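3.2 Cell layout and upkeep

The Ilen cell is built around a wooden tabletop enclosed by a rectangle of black extrusion rail. Two arms are mounted on opposite sides, so that both grippers can reach the middle of the table. The arms are bolted to the rails and never to the wood, which moves slightly with the seasons and caused the joint offsets to drift in our earlier Swanepoel cell.

Before each block of trials the arms are driven to their home pose and the fingers are closed on a 60 mm gauge block. If the reported opening differs from the block by more than 2 mm, the gripper is zeroed again. Finger pads are wiped with alcohol after every block and replaced when the surface turns shiny. Wrist cables are left with enough slack for a full turn of the last joint. In June a cable that had been tied too short pulled out of its connector, and 4 trials had to be thrown away.

The plate task uses colored plates and thin sticks. Plates are put back by hand between trials, and their starting positions are changed from one trial to the next. The rail bolts are checked with a torque wrench whenever an arm has been removed, and the camera is then calibrated again (Section 3.3).

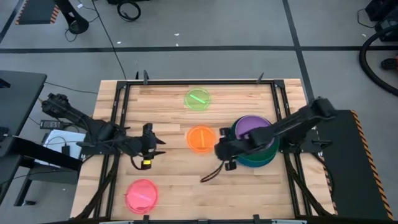

Figure 2. The Ilen cell with both arms over the table. Sticks lie on the green, orange and pink plates; the stacked plates are on the right.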